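Comunidade de Musicologia e Bibliotecas - Investigação e cursos de pós-graduação

Como referenciar partituras manuscritas sem data numa tese de doutoramento em musicologia?

Gemma Martinelli

Exmos. Senhores,

Encontro-me a concluir o segundo capítulo de uma tese dedicada ao repertório para banda e pequena orquestra conservado no fundo Barredo. O fundo compreende 40 cadernos manuscritos, dos quais apenas um apresenta data expressa (1855, na folha de rosto). Os restantes não indicam ano e, em vários casos, também não indicam autor.
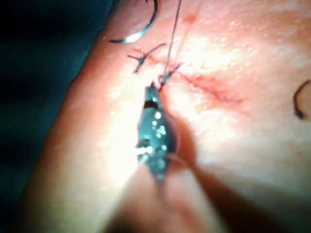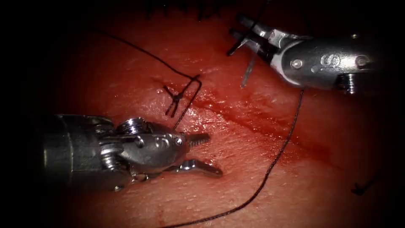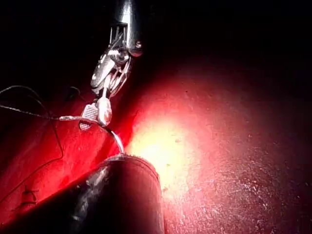
O regulamento da minha faculdade determina que todas as fontes primárias figurem na bibliografia com autor, título e data, mas nada dispõe sobre documentos não datados. Agradeceria que me esclarecessem quanto a três aspetos:

- se é admissível atribuir uma data conjetural com base no papel e na caligrafia do copista;
- se as fontes manuscritas devem constar de uma lista separada da bibliografia geral;
- se a cota antiga, anterior à reorganização do arquivo, deve ser mantida a par da atual.

A entrega do capítulo ao orientador está prevista para fevereiro. Apresento desde já os meus agradecimentos.

Grulham

Cara colega,

A atribuição de data conjetural é prática corrente em musicologia, desde que fique assinalada como tal. Recomenda-se a utilização de parênteses retos, acompanhados de ponto de interrogação quando a atribuição assenta apenas em indícios materiais: [1855?]. Se só for possível determinar a década ou a metade do século, deve indicar-se esse intervalo e remeter a fundamentação para o aparato crítico ou para um apêndice descritivo. A menção «s.d.» reserva-se aos casos em que nenhum indício permita uma aproximação.

No que respeita à segunda matéria, é preferível uma lista autónoma de fontes manuscritas, colocada antes da bibliografia. Cada entrada deverá conter a localidade, a instituição detentora, o fundo, a cota, o compositor (ou a indicação de anónimo, também entre parênteses retos), o título tal como consta do documento e o número de fólios. Quando o título for atribuído pela investigadora, essa circunstância tem de ser declarada.

Quanto às cotas, convém manter ambas. A literatura mais antiga cita quase sempre a cota primitiva, e o leitor precisa de uma tabela de correspondência. Numa tese com 40 fontes, a tabela não ocupará mais de duas páginas.

Solicite ainda ao secretariado do programa doutoral um parecer escrito sobre a omissão do regulamento - os júris variam bastante no rigor com que apreciam esta matéria.

Lurkater

Concordo, em termos gerais, com a resposta anterior. No meu caso a faculdade aceitou «s.d.» em todas as entradas e o júri não levantou objeções, mas tratava-se de uma dissertação de mestrado com 8 manuscritos.

Enex

Acrescento apenas uma observação relativa à datação pelo papel. A marca de água fornece, quando muito, uma data a partir da qual o caderno pode ter sido copiado. Era frequente os copistas conservarem resmas durante muitos anos, e conheço um caso em que a diferença chegou a 30. O caderno datado poderá servir de termo de comparação para a caligrafia, mas apenas se a data da folha de rosto for da mesma mão que a notação musical. Sugiro que verifique esse ponto antes de o tomar como referência para os restantes.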